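2024-09-17

Sorting the household stock for the Horstead shelf. Cleared the beige table and put the first lot in the blue mesh basket so it can be gone through in one place. Kai wants boxes kept apart from bottles this time. Still no lid for the basket.
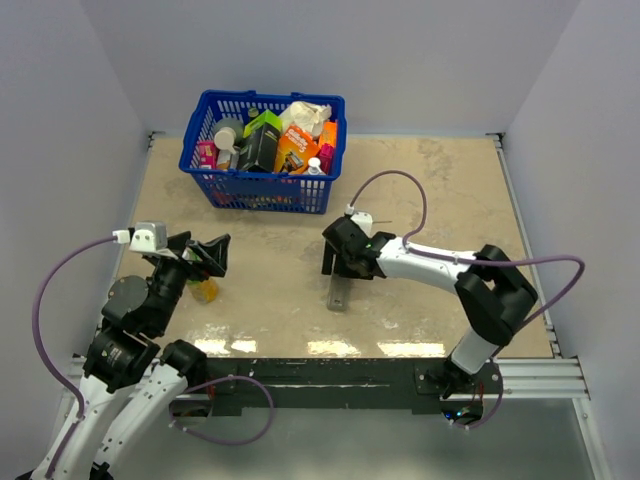
Blue basket before sorting, back center of table.

Plan: boxes out first, then bottles, then whatever is at the bottom. Crumpled white bag to be opened and checked. Table top is stained and scuffed, ask Ginette if we can get a mat. Budget line is 135, should cover it. Labels are in drawer 2. Ingrid has the July list, need a copy before I start the next lot.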